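Leldale Robot Manipulation Club - Frequently Asked Questions

Updated in February. If your question isn't on here, ask on the club channel, we add stuff when the same thing comes up twice. 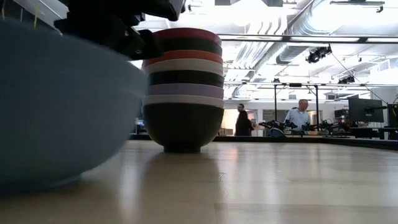 Most questions are from people who signed up at the activities fair and then heard nothing, sorry, the mailing list was broken. Fixed now. Start with the first section, skip to the Basero part if you're only in it for the competition.

JOINING

Do I need to know how to program?

No. Helps. Half of what we do is setting up trials, watching them, writing down what happened. If you want to learn, the Monday-to-Wednesday open hours are good for that, sit next to somebody and ask. Python mostly. Bit of C++ if you get into the low level stuff, most people never do.

Do I have to be an engineering major?

Nope. We've had nursing, music, econ. Any major, any year. Grad students OK but can't be on a Basero team (their rule, see below).

When do you meet?

Thursday, 6:30 pm, main meeting. Goes till 8 officially. Open hours are the first three weekdays, 4 to 7, come and go as you like. Door locks at 7 so don't leave your coat in there.

What does it cost?

Dues are $20 a semester. Covers tape, fingertip pads, pizza twice. If that's a problem just say so and it's waived, no form.

Can I come to one meeting and decide?

Yes. Come to two even. First one is always a bit chaotic.

Is there credit for this?

Not for the club itself. Some people turn their piece of it into the one-credit project course. You need a faculty sponsor and a one page plan before the add deadline. Look at last year's plans in the shared folder, they are short.

THE SEMESTER PROJECT

What are we working on this spring?

Bowls. Stacking, unstacking, sorting by color, nesting in order. It sounds dumb until you try to get a gripper to take one bowl off a stack and leave the rest where they were.

Why bowls??

Cheap, and they're a nice mix of easy and annoying. The rim is a good place to grab, but it's curved, and on a nested stack the next rim is right there under it. Fingers go a little too deep and you pick up two. Not deep enough and it slips off. Also the dark colors give the depth camera trouble and the shiny tabletop doesn't help, you get reflections that look like a second stack if your threshold is off.

What are the tasks exactly?

Task A. Take the top bowl off a stack and set it down upright, inside the tape.
Task B. Take the whole stack apart, one at a time.
Task C. Put it back together in a color order we give you.
Task D. Same as C but somebody moves a bowl halfway thru.

New people start on A. Please actually start on A. Every semester a group jumps to C and comes back in three weeks.

How many trials do we need?

Goal is 2,000 logged by the end of the semester across all tasks. 500 of those have to be Task B because that's the weak one. A trial counts if it has a log entry, failed ones count too. Failed ones are the useful ones, don't delete them!

What counts as a failure?

Dropped bowl, two bowls at once, anything that leaves the table, human touches something before the arm is back home. A bowl that lands tilted and then settles flat is a pass. We argued over this for most of an evening and that's the ruling.

Can I bring my own bowls?

Ask first. Plastic or melamine type stuff is ok. No glass, no ceramic, nothing with a handle. Nothing you'd want back in good shape, the rims get chewed up. And no bowls that came out of the dining hall, we got an email about that.

What's Sila?

Our logging tool. Runs on the workstation, starts recording when you hit new trial, stops when you hit done. You fill in task letter, pass or fail, and a note. Write an actual note. "failed" in the note box next to the fail checkbox tells us nothing. "Left finger hooked second rim, lifted both, dropped at apex" is great.

Sila says disk full.

Move the oldest folder to the lab server, then restart it. Don't delete from inside Sila, it removes the index and leaves the video. Directions are taped by the keyboard.

And Awad?

Awad is the motion planning code, written by students a few years back and patched ever since. Documentation is thin. If it throws "no path" on a move that looks easy, check the table height in the config before anything else. It's the table height almost every time.

USING THE LAB

Can I run the arm by myself?

No. Two people minimum, one of them checked out on that station. The checked out person has a hand near the stop button whenever the arm is powered. Not across the room, not on their phone.

How do I get checked out?

Online safety module (40 min), then a walk-thru in person with an officer, then you run ten Task A trials while they watch. You can do it all in one open hours if it's quiet. Bring the certificate from the module, we can't look it up for you.

Other people are working in the room. Is that OK?

Yes, shared space. Research groups use it too and they have priority on their own gear. Don't borrow their cables. Don't move anything on a bench that isn't ours even if it's in your way, ask. Keep the noise down before 5, some of them are on calls.

Can I adjust the lights? Cameras are washed out.

You can't, they're on a building timer. Fix exposure in the camera settings, and save it under your own profile name so you dont wreck the next team's. If the overhead glare is really bad, there's a black cloth in the bin under the bench. Hang it, run your trials, take it down after.

Food and drinks?

Not at the benches. Hallway is fine. Water bottle with a lid can go on the shelf by the door.

I broke something.

Hit stop, leave it how it is, message an officer. You won't be in trouble. The fingertips are printed and we go through a lot of them, spares are in the drawer marked TIPS. Anything past the fingertips, don't try to fix it yourself. Wrist especially.

What should I wear?

Closed toe shoes, hair tied back, no dangly sleeves or lanyards. Clip your ID to a pocket.

BASERO COMPETITION

What is it?

Spring contest, student teams, tabletop manipulation. Same arm class for everyone, you bring your code and your fingertips. Three rounds, and the objects in the last round are a surprise until that morning. Kitchen stuff is always in there somewhere, which is part of why we're doing bowls.

How big is a team?

Four to six. Undergrads only. We can send two teams.

How do I get on one?

Be checked out, have at least 200 logged trials with your name on them, come to the tryout. Tryout is Task B, three attempts, best one counts. Everybody knows this ahead of time so no excuses on the day.

200 sounds like a lot.

It goes quick once the arm is behaving. A Task A trial is under a minute. Two open hours a week and you're there well before tryouts. Partners both get credit for a trial so pair up.

Who pays?

Club pays registration, $300 a team. Van is through student activities. You pay for your own meals except the first night.

Can we use last year's code?

Yes, as long as it's listed in the writeup. Entries get checked. List the libraries too.

Do I have to travel if I just want to help?

No, and we need people here that weekend. Somebody has to be near the lab machine if the team needs a model retrained at 11 at night. It has happened.

RANDOM ONES

Can my high school robotics team visit?

Probably. Groups up to twelve, on a Thursday before the main meeting, two weeks notice. They can drive the arm in slow mode with one of us on the stop.

Can I put this on my resume?

Sure. Say what you did. If you ran trials say you ran trials, that's real work and people ask good questions about it.

I missed the first month, is it too late?

Not for the club. Tight for Basero this year but doable if you come to most open hours.

I'm on the list but still don't get the emails.

Check spam, then sign up again with your school address, not the personal one. The list drops the personal ones and we havent figured out why.

Where's the lab?

Second floor, end of the hall past the vending machines. If the door's shut during open hours knock loud, it's hard to hear over the fans.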